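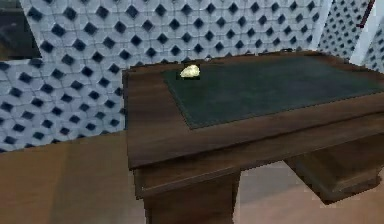
March 17, 2023
Desk-pick set, simulation side, batch 4

Goal for the day was to finish the single-object desk episodes so the Somwood training job can start over the weekend. Finished with 289 recorded, 270 kept. Target was 270, so the batch is closed.

Setup. Nunar build unchanged from batch 3. Room is the tiled one, with the white and blue-gray wall and the navy diamonds. Desk is the dark brown one with the green mat. One loose object per episode, placed by the sampler anywhere on the mat, margin to the mat border left at the default. The small pale yellow object was used throughout. Desk yaw is randomized within the same limits as before, and the viewpoint is sampled separately from it, so in a good share of starts the desk runs out of view on the right. I left those in. The policy will have to deal with partial views anyway and the object is still visible in them.

Instruction strings. Two variants per episode, drawn from the Ternmont list: one names the object, one names only where it is ("the thing near the corner of the mat"). Location strings are generated from the object pose in the mat frame, then converted to the viewer's left and right. The conversion was wrong in batch 2 when the desk yaw went past the wall normal. Spot-checked the extreme yaws today and the strings agree with the views.

Rejects. 19 episodes dropped:
— 17 for object settling. The object was spawned slightly above the mat and was still moving when the first frame was saved. The start pose in the log and the pose in the image disagree by more than the tolerance.
— The other two for a stalled physics step. Both files are short and fail to load past the header.

The settling problem is old. The fix is to run the physics forward before the recorder opens, and the parameter for this exists, but it is read from the Gruber config and not from the scene file. I had it set in the scene file. Moved it at lunch. No settling rejects after that, though the afternoon run was the shorter of the two, so I would not call it proven.

Placement coverage. Plotted start positions over the mat. The middle is well covered. The far edge, next to the wall, is thin, and the far left corner is thinnest. Two causes, I think. The reach filter removes placements before recording if the planner finds no grasp, and it finds fewer of them near the back wall. Also the sampler draws from a rectangle that is a little smaller than the mat. The second is easy to correct. The first is a real limit with the current base position, and loosening the filter only moves the failures into the recordings. Will try a second base position for batch 5 before touching the filter.

Contrast. Pale yellow on dark green is about as easy as this gets. A color threshold would find it. Results on this batch alone will look better than they should, and whoever reads the validation numbers should keep that in mind. The October set had the same weakness, and the detector trained on it fell apart when the object and the surface were close in color. For batch 5: take the mat out in half of the episodes so the object sits on bare wood, and add at least one brown object.

Lighting. Flat in all episodes. Only a soft shadow under the object, no hard edges anywhere. The light randomizer is installed but still off, pending a decision on whether it slows the render too much. Ran a short timing test with it on and the slowdown was small enough to accept. Suggest we turn it on for batch 5 and keep batch 4 as the flat reference.

Texture. Edges of the desk and the tile pattern come out a bit pixelated at the recording resolution. The fine diamonds at steep angles are the worst part. Not going to re-render for it. If the encoder starts attending to the wall we will see it in the saliency check, and then it becomes worth the time.

Totals. With batches 1 through 3 the single-object set now stands at 519 kept episodes. Split is by scene seed, not by episode, so no desk pose appears in both train and validation. Index file regenerated and copied to the shared drive along with the reject list.

Open items:
— widen sampler rectangle to the mat border
— second base position, compare reach maps
— check that the Gruber setting survives a restart
— rename batch 2 strings or drop the batch; leaning toward regenerating the strings from the logged poses

Training job queued for 18:00.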